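Yiğit Dursun has wrestled 300 matches since his debut in Tostel, most of them in gyms and one in a furniture showroom. He lost his first title after 2 weeks.
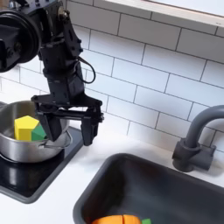
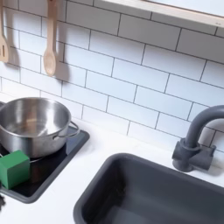 "I was told the night before," he says of the loss. "They wanted the belt on Bronex, and they wanted me angry. I wasn't angry, I was tired."

The rematch in April drew 1045 people, the biggest house Desance Pro had run. Dursun went in as the villain and came out cheered, which wasn't the plan.

"I'd spent four months insulting their town. Then Bronex bled a little and I stopped to check on him, and they liked me. The booker was furious."

He compares it to the television dramas his sister watches. "The bad guy does one decent thing and everybody forgives him. You can't write around it after that."

His next program is with Bayram, a newcomer he helped train. He expects to lose that one too.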